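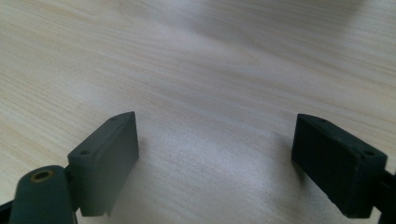

# About Cumilden

Cumilden records manipulation tasks performed by people and turns the recordings into training sets for robot arms. Customers send us a task, a set of parts and a tolerance. We return demonstrations, calibration files and a short report on what the operators found difficult.

The company started in a rented unit in Clalbridge with one bench and one arm, driven over a remote link by an operator at the other end of the room. The arm was slow to teach. An operator who could fold a towel in a few seconds by hand needed several minutes through the controller, and most of the recorded motion was hesitation. We moved the bulk of the work to hand-held grippers in the second year and kept remote control for tasks where the arm's own reach and joint limits matter.

## How we record

Most sessions use the Wuneso, our own hand-held gripper. It has two flat-faced fingers and a camera that looks down past them at the work. The operator holds the tool, does the task at normal speed and returns to a marked start position. Finger opening is logged with the video, and the path of the tool is recovered afterward from the images.

Each session begins with the fingers open over a clear table. That segment fixes the zero for finger opening and gives us a reference for exposure. Sessions without it are rejected at intake, including ones that are otherwise good.

Remote-control sessions run on three arms in the back bay. The operator sits at a leader arm of the same proportions and sees only what the robot's cameras see. We don't allow a direct line of sight to the bench — operators who can look past the monitor use information the robot will never have, and the trained policy fails in ways that take days to trace.

## What we deliver

A standard order is 3000 demonstrations of one task, split among at least 9 operators. Smaller orders are accepted for pilot work. The split matters more than the total on most household and light assembly tasks, as people differ a good deal in how they approach a handle, where they pause and which side they pick up from.

Every demonstration is replayed and reviewed before delivery. The reviewer marks the grasp, the release and any correction in between. Failed attempts are labeled and shipped in a separate folder. Some customers train on them and some discard them, and we have no firm recommendation either way.

File formats are described in the delivery notes. Format 2 is still supported for existing customers but is not offered on new orders.

## Tasks

Current and recent work includes:

- sorting small hardware into bins
- opening and closing hinged boxes
- hanging garments on a rail
- loading test tube racks
- inserting connectors with a keyed side
- wiping and clearing table surfaces

We don't record tasks with live flame, sharp blades or animals. Tasks with liquids are quoted separately. Highly reflective parts can be done, but path recovery is less reliable and the reject rate goes up. Ask for a trial batch first.

## The Tkachuk bench

Tkachuk is the name of our evaluation bench, where a policy trained on a customer's data can be run on a real arm before the data leaves the building. A run is 30 trials per task with the starting layout changed between trials. The result is reported as a count of completed trials, with video of each failure. We don't average across tasks.

The bench is booked in half-day blocks. July is usually full by late spring.

## Operators

Operators are employees. Training takes two weeks: the first on the hand-held tool, the second on the leader arm. Shifts on the hand-held tool are limited to four hours with breaks, as the tool is heavier than it looks and wrist fatigue shows up clearly in the paths. No experience with robots is needed. Past work in sewing, kitchen prep or bench repair has been useful.

## Visiting

We are at Unit 1009 in the Clalbridge works, second entrance from the loading dock. Parts deliveries are accepted until 3 p.m. Label each box with the order number and the task name, and include spares for anything that wears or deforms with repeated handling.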